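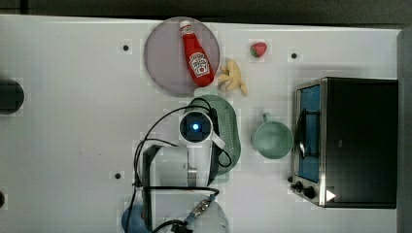

Plate and ketchup bottle on the white tabletop, bottle on its side.

Notebook, May, entry 3. Viscosity drift in the tomato base, Kairys batch against Dernow batch.

Started 8:40. Both jars out of the cold room overnight, bench at 20 C by the wall thermometer. Spindle 3 on the viscometer, guard leg off as last time. Zero checked twice, fine.

Kairys, undisturbed: reading climbs for the first minute, then settles. Took the value at two minutes. Repeat on a fresh portion within the spread we normally get.

Dernow, undisturbed: did not settle. Still falling at two minutes, still falling at five. Stopped there. Sample looked wet at the spindle shaft, thin ring of clear liquid. Same serum separation Līga Avotiņš noted in April with the coarse screen.

Spun 33 g of each for the serum test. Dernow gives a clear layer you can pour off. Kairys gives a smear on the tube wall and not much else. Did not weigh the smear.

Consistometer after lunch. Level was off by half a bubble, shimmed the left foot with folded card. Needs a proper foot. Dernow runs farther in 30 seconds and leaves a wet edge ahead of the pulp. Read the pulp front, not the liquid front. Earlier pages do not say which front was read, so the February numbers should not be compared with these until someone checks.

Shear recovery: stirred 400 g of each with the paddle, let stand, measured again. Kairys comes back most of the way in ten minutes. Dernow comes back partway and stays there. Could be pectin loss from a slow hot break, could be the screen. Cannot separate the two with what is on the shelf.

Asked Trutia for the break temperature log. No answer by 16:15.

To do:
Rerun Dernow from an unopened jar.
Drondar sieve stack, fine end only, wash both pulps through.
pH on both, forgot today. Buffer 4 is low, order.
Līga: please write the spindle number next to each reading in the shared sheet. Two rows from last month have none and I have left them out of the plot.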